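Table Manners: The Bench Rules at Plandton, with Pictures

Posted by Chie Yokoyama, January 25, 2021

Filed under: Robots at Work, Good Practice, Shop Rules

Every so often somebody writes to ask whether we have our bench rules written down anywhere, and for a long time I had to answer that they lived partly on a laminated card, partly in a binder, and partly in Clyde Tillman's head. Clyde has been very patient about this. But when Unell opened the second room in Plandton and new people began arriving faster than Clyde could walk them around, it seemed only kind to put the whole set on paper, and this gallery grew out of that (with rather more words than I promised Yae it would have, so my apologies to her).

The booklet itself is called Prarkus, after the old name of the building, and it covers tabletop handling with arms and hands at low speed. It is a house document. It sits underneath the published safety standards and the risk assessment for each cell, and if you ever find it disagreeing with one of those, please follow the stricter one and then come and tell me, so I can mend the booklet. I'd be grateful, truly! Most of the improvements in it came from somebody who noticed a bad sentence and took the trouble to walk down the hall.

We begin with the setup, where most of the trouble on a bench gets started. The rule is that the table should be set completely before anyone enables motion, and "completely" means every item the task calls for and none that it doesn't. Pens, tape, the coffee you were only going to put down for a moment, the hex key from the last job: all of it goes on the side cart. Stanisława Urbańczyk used to stand at the door with the cart and simply wait, smiling, until people remembered. After that comes the layout check. You compare the positions with the task sheet, you make sure whatever can break is standing well clear of the planned path, and you say the name of the task out loud so that everybody in the room has heard it. 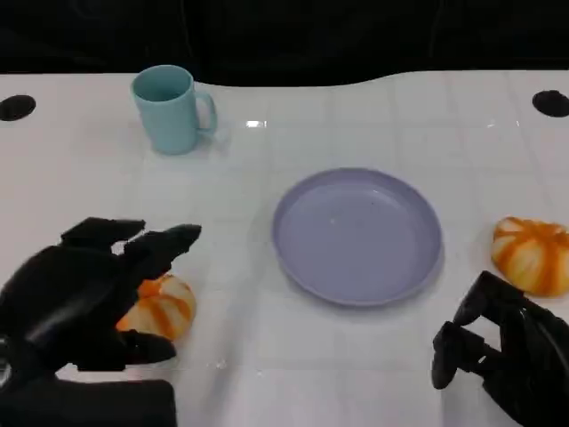 How long should a person wait after pressing stop before reaching in over the table?

Our booklet asks you to wait until all motion has ended and the controller shows its stopped state, and then to get a spoken "clear" from whoever is holding the enable device. If the stop was unplanned, the power to the arm is locked off as well before any hand goes in, and the restart is done by the operator from outside the marked floor area.

People sometimes find the spoken part a little old-fashioned, and I do understand, especially when there are only two of you and you've worked side by side for years. We keep it anyway. It takes a breath to say, and it means that the person reaching in has heard a human voice agree to it, where a light on a panel can be misread from across the room. Yae Hoshino, who trained as a stage manager long before she came to us, is the one who brought in the habit of repeating the word back. So one person says "clear" and the other says "clear, thank you," and only then does anybody lean over. The "thank you" is optional in the booklet but you'll hear it from nearly everyone here.

A few words on two-handed work, as I get more mail about it than anything else. When both hands have a job on the same table, we ask for the following before the first run of the day:

- Each hand has a starting side written on the sheet, and a crossing is written down as its own step.
- Holding and reaching are checked separately. A hand that is keeping hold of something doesn't get to be "idle" in the paperwork.
- The release point for anything held is agreed in advance, including where it goes if the task is stopped halfway.
- One operator, one stop button, one person talking to the robot. Visitors may ask all the questions they like once the stop is in.

The last of those was the hardest to get adopted. We're a chatty group. Nakajima, our sister site, allows a second operator for two-handed tasks and seems perfectly happy with it, and I've had some long and friendly phone calls with them on the subject, but in Plandton the rooms are small and we found that two people giving instructions made for a good deal of "sorry, did you mean me?" I won't claim ours is the only sensible way to do it.

Soft things and light things have a section to themselves. It used to be half a page in the back, and then last August Shinji Maruyama spent several evenings on it and handed me 4 pages, all good. The heart of it is that grip force starts low and is raised in small steps, with the setting written down each time, and that whoever changes the object changes the setting too. It's so easy to swap in something that looks much the same and forget it weighs half as much. We also set a limit of 90 seconds for any continuous hold during a trial, after which the object goes down and gets looked over before the next one. You could argue for longer. Shinji chose it, he tells me, as the longest he could watch something being held without starting to think of lunch.

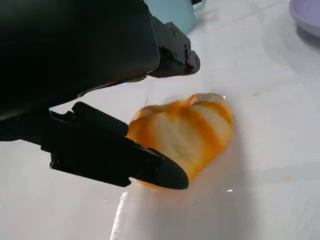

Clearance is the rule I would keep if I were allowed to keep only one, and I'm aware that I've said the same of two or three others over the years. The booklet asks for a checked gap between the moving fingers and every item that isn't the target, and it asks that the gap be confirmed from a second viewpoint before the fingers go any lower. Newcomers tend to trust the close view, and why wouldn't they, when it shows the target so nicely! But see how little of the neighbors you get from the wrist: just the lower portion of the light blue piece up top, and only the left part of the lavender one in the corner. The dark fingertip also lies over the bottom of the orange-and-cream item, so the very place you'd most like to inspect is the place you can't. That is a perfectly normal thing for a close view to do. It's also exactly why the sheet has a separate box for the wider view, with a separate set of initials beside it, and why Clyde will hand the sheet back to you if both boxes were ticked with the same stroke of the pen.

Lighting belongs in this part too, although it took us a while to give it a proper heading. A shiny tabletop picks up color and glare from whatever is on and above it, and a reflection can be mistaken for an edge, by a person as easily as by software. The rule is modest: the lamps are set before the layout check and then left alone, and if somebody moves a lamp, the layout check is done again. Yes, all of it. Stanisława keeps a roll of colored tape for marking lamp stands on the floor, and you're welcome to borrow it as long as it comes back.

Wiping the surface down is done between tasks, with motion disabled, and using the cleaner named on the room card. Please resist the urge to reach in with a sleeve. Look the fingers over while you're there as well, paying attention to the tips and the small fasteners, and write down anything that has worked itself loose even if you tighten it on the spot. The maintenance log is only useful if the small repairs are in it. We had 400 entries in the first log book and I read them all one rainy week, and the little ones ("snugged a screw, left side") were what showed us which parts needed a new inspection interval. The dramatic entries were much more fun, I admit, but they didn't teach us nearly so much.

And then there is putting away, the shortest section in the booklet and the one most often skipped by people with a train to catch. Anything still held is set down under operator control. The arms go to their parked position, the enable device goes back on its hook, and the objects go back into the labeled bins. The sheet is signed by the operator and countersigned by anybody who reached in during the session, and that includes supervisors, and it includes me. I missed it once and found my name on the whiteboard the next morning in Yae's very tidy handwriting.

If you'd like to adapt any of this for your own bench, please do. Change the numbers to suit your own assessment, as ours were settled for our rooms and our equipment and may be quite wrong for yours. What I would ask is that you walk through the rules with the people who'll be using them, at the table, with the power off, and let them interrupt you. Our first version was written at a desk and had a step that could only be carried out by a person with three arms. Clyde still has a copy pinned above his kettle.

The next update to Prarkus will take in handovers between a person and a hand. Shinji has a draft going, and comments on it can be left below or dropped into the tray by the Plandton front door.

539 shares | 4 comments

Contact the bench safety desk | © 2021 Unell, Plandton | Back to top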